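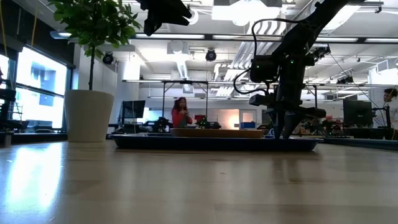
Keeping the cables happy on a table-top arm

A good half of the odd behaviour I get asked about comes down to a cable, so if your arm has started stopping short or sulking at one corner of the table, have a look there before you go anywhere near the settings. I learned this the slow way, over most of a November, with Dilek Ağca very patiently holding the torch!

Switch off and let the arm settle first. Support it with your free hand while you do, as some of them sag quite suddenly. Then take the wrist gently through its full turn and watch the loops. You want enough slack that nothing goes taut at the far reach, but not so much that it flops down and drags through whatever is in the tray (a loop wants to hang like a lazy washing line, as Dilek puts it).

Hook-and-loop straps are kinder than plastic ties. I buy mine from Irkus in packs of 24 and they last for ages. Leave room under each strap to slide a finger, and never strap across a joint.

Fingertips next. Wipe them with a barely damp cloth, dry them, and close them slowly on a strip of paper. If it pulls out more easily from one side, the tips want squaring up. Half a turn on the screw is usually plenty, then try the paper again.

A shiny table is lovely to wipe down but trays do skate about on it. Cut a bit of rubbery drawer liner a little smaller than the tray base and tuck it underneath, and rinse it under the tap when it stops gripping.

Do look at where the sun falls, too. If your set-up uses a camera, a bright patch from the window can upset it at breakfast time and be gone by lunch, and you'll spend the morning blaming the poor motors. A roller blind sorted ours.

Spare screws live in a jam jar with the hex key taped to the lid. Serpil Kozan keeps hers in an old mint tin, same idea.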